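# The slow left finger

August 28, 2022

I lost most of the week to a fault in one of the handheld grippers, so I'm writing it down before I forget the order of things.

We use them in pairs, one in each hand, to record small table jobs. The rule is that both fingers close by the same amount when you squeeze the trigger. On Warkby, our older unit, the left finger had started to lag. You couldn't feel it in the hand. It showed up in the logs, where the width reading said closed and the object was still sliding about.

Reshma Nkuna spotted it first. She had 47 recordings from one afternoon and 11 of them ended with a drop. I blamed the pads, changed them, and got the same result. Then I blamed the calibration and redid that twice, which cost me a morning and changed nothing.

After that I set up a plain test with things of different thickness and went through them slowly.

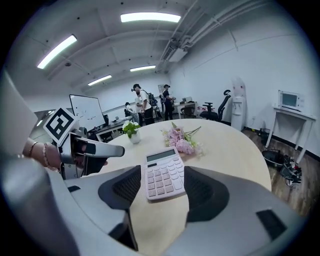

*Calculator between the fingers, second gripper over by the plant.*

The calculator was the useful one. It's flat and light, and any uneven push turns it on the table before you've got hold of it. With Warkby it turned clockwise nearly every time. With Bellamy, the newer unit, it stayed put.

So I took Warkby apart. The small screw that clamps the left linkage to its shaft had backed out by 2 mm. The linkage could slip under load and then creep back when you let go, so it always looked fine on the bench. There was no thread lock on it. I checked the other three screws of that type and one more was loose.

The part that bothers me is the safety side. If that screw had come out fully, the finger could have snapped shut on its spring with someone's thumb in the way. We hadn't been checking for it at all. The sheet only covered the battery and the pads.

What we've changed:

- Thread lock on all 4 linkage screws, both units
- A paint line across each screw head so movement shows
- The calculator test before every session
- No fingers between the pads while the trigger is held

Reshma is going through the older recordings to see how far back the lag goes. I've flagged the ones from Warkby as suspect until she's finished. The spare linkage should be here in October.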